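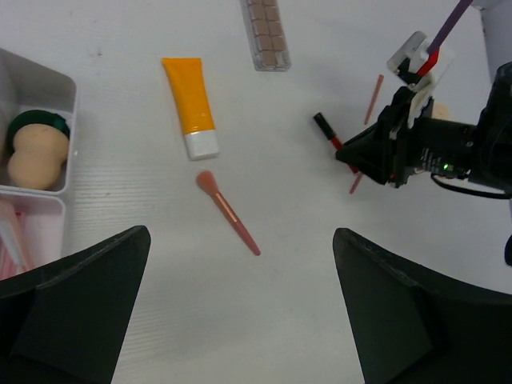
butero-labels

Ingredient lists from the backs of cosmetics packs, typed up and tidied into one table. 699 products. Mostly creams, cleansers, foundations, a few shampoos that got in early on and never got taken out.

Last touched: May. Version 9.

What's in the folder

products.csv -- one row per product
ingredients.csv -- one row per ingredient per product, in label order
synonyms.csv -- spelling variants mapped to one name
notes.txt -- odds and ends, read before complaining

Columns in products.csv

id -- just a number, gaps are fine, don't renumber
maker -- as printed on the pack
name -- ditto, shade names left off
type -- cream, cleanser, base, powder, lip, eye, hair, other
size -- number and unit together, sorry, will split it one day
perfume -- yes / no / unclear
read_from -- pack, carton or leaflet

Columns in ingredients.csv

id -- matches products.csv
position -- 1 is first on the label
raw -- exactly what was printed, mistakes and all
clean -- after synonyms.csv has been applied
may_contain -- yes if it came after the "may contain" or +/- bit

Where it came from

Started as a list for my own skin. Kept reacting to something and wanted to know what the bad ones had in common. Still don't know for certain. Then a friend wanted it for a shop, then it grew.

563 rows read straight off the pack or carton. The rest came off leaflets, which are worse: older, and now and then in a different order from the pack. Filter on read_from if that bothers you.

Makers with the most rows are Dirarik and Testen. That is down to what the chemist near me stocks and nothing else. Matić is in there too but only the hand creams.

Cleaning

Lower case throughout. Extra spaces gone. Asterisks dropped (they usualy mean organic, or "from essential oils", depends on the maker). Water was printed as aqua, water, eau and every mix of the three, all now "aqua". Same sort of thing for perfume / parfum / fragrance. Colour numbers kept with the CI in front.

Did NOT merge plant extracts by part. Leaf and root stay separate. Please don't send me a patch merging them.

Known problems

- 43 products have perfume set to unclear. Label smudged, or says "aroma" and I wasn't sure how to count it.
- Position means little near the end of a list. Under one per cent the maker can put them in any order.
- No amounts. Labels don't give them.
- Recipes change. A row is right for the pack I had in my hand, maybe not for the one in the shop now.
- Two-part sets (tube plus sachet) are squashed into one row in the older data. Should be two.
- size has a couple of "ml" that ought to be "g". Found one, sure there are more.
- commas inside ingredient names, 1,2-hexanediol being the usual culprit. Fields are quoted but some spreadsheets still make a mess of it.

Using it

Open in anything. UTF-8, comma separated, first row is headings. Join on id. If you only want what is definitely in the product, drop every row where may_contain is yes -- matters a lot for base and lip, hardly at all for the rest.

Not medical advice. Don't use it to decide whether something is safe for an allergy, read the pack you've got.

Adding rows

Type raw exactly as printed, leave clean blank, I run the script over it. One product per commit if you can bear it. Shades of the same thing are one row unless the main list differs. No copying from shop websites please, they are wrong more often then you'd think and I have had to pull out a whole batch already.

Changes

9 -- leaflet rows marked properly, more eye products
8 -- may_contain added
7 -- fixed the ids I broke in 6
6 -- don't use 6

Licence

Do what you like with it, say where you got it. The name is just Butero, no meaning.

To do

split size
sort out the sets
take the shampoos out?? or add enough to make them worth having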